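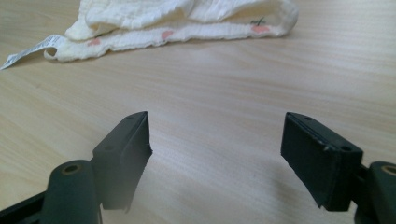 The whole business of the pink spots began on a Sunday, with the good bedding out and Maricel Aquino on her knees in the linen closet, shouting.

"Eskil! Come look, I found it!"

Eskil Fagerlund came in from the porch with his boots still on. He had been told for years about the white cloth, the soft crinkled one her grandmother used to wrap every baby born in the house on Amundsen Street, and he had quietly decided it was lost in the move to Flurholm. But there she was, holding it up like a fish she'd caught!

They carried it to the big table, where the light was best (the light in that kitchen is wonderful, it comes in low and makes the whole tabletop shine), and she dropped it in a heap and bent over the hem.

"Pink," she said. "Do you see? Three of them."

"Is that jam?"

"It is not jam! Lola said there was one for each of us. Me, then Benny, then Tess. She dabbed them on with beet juice and a bit of rag, the day we each came home."

Eskil leaned in. They were small marks, salmon colored, and to be fair they did look like jam. Then he noticed a short dark thread by the last one and reached for it.

"Don't pull that!"

He put his hand behind his back.

"That's Tess's," Maricel said. "She came in December, early, and Lola was so nervous she sewed a stitch above the spot for luck. Dark thread, the only thread in the house. Oh, I can't believe it's still there."

She ran her thumb along the hem and laughed, and then she had to sit down for a minute. The care label stuck out to one side, long and white and much too official for a thing like that. Eskil turned it over and turned it back.

"So what do we use?" he said at last. "For the next one. Have we even got beets?"

"We've got 5 months to find a beet, Eskil."

He was already pulling his hat on. The store on Ceklow Road stayed open until six, and he wanted to try a few kinds on an old pillowcase first, to get the color right. She could hear him whistling all the way down the steps.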